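Werngate Housekeeping Automation Project
Progress report to the Tillau Fund, June 2024

1. Purpose of this report

The report sets out how the two-armed unit at Werngate has been set up and maintained since the grant was released in December. It covers the arms, the end tools, the cabling and the service routine. Spending is reported separately under the terms of the award.

2. Set-up of the unit

The unit works in a furnished bedroom with a carpeted floor, where it handles garments on and beside the bed. The arms were supplied by Cuma and mounted on site. Following the first trials, the mounting bolts were found to have lost torque, and all were reset to the supplier's figure. A check of the bolts now forms part of the start-of-shift routine.

Cables remain the main source of stoppages. The runs at the wrists were originally fixed too tightly and pulled at the connectors when an arm was fully extended. They have been re-routed with a free loop at each wrist. One connector on the right arm was replaced under warranty and the faulty part returned to Cuma.

3. End tools

The tool on the left arm can be changed between a gripper and a jointed hand. The right arm has kept a gripper throughout. After each change the operator repeats the zero-point procedure and enters the result in the service log. The procedure takes 40 minutes, and a shorter version is being written.
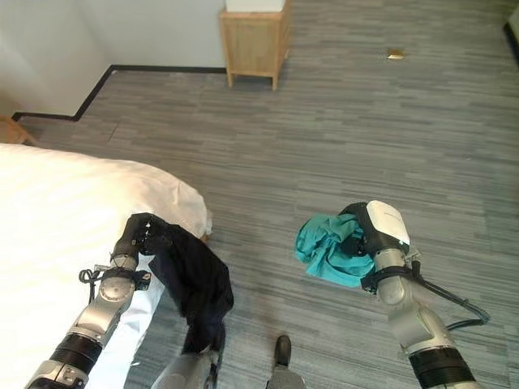
Left arm with gripper in the first view, with jointed hand in the second.

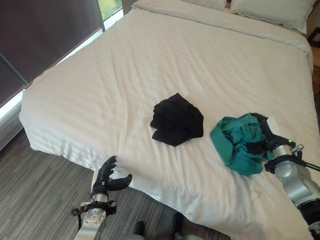
Dabbas, which advises the Fund on maintenance, has replied to the draft of this section that a 40-minute procedure will not be followed faithfully by operators under pressure, and that the shorter version should be finished before any further tool is bought. The project accepts this and has put the purchase of a second hand on hold.

4. Servicing

Gripper jaws are cleaned of lint at the close of each shift. Joint play is measured after every 1000 cycles. At the latest inspection one joint of the left arm, logged as fault 502, was close to the permitted limit and was adjusted. It will be measured again at half the usual interval until the reading is steady.

5. Work outstanding

There are 4 items open: the shorter zero-point procedure, a spare set of wrist cables, a written guide to changing the left tool, and a reply from Cuma on the expected life of the gripper jaws. The last has been requested twice.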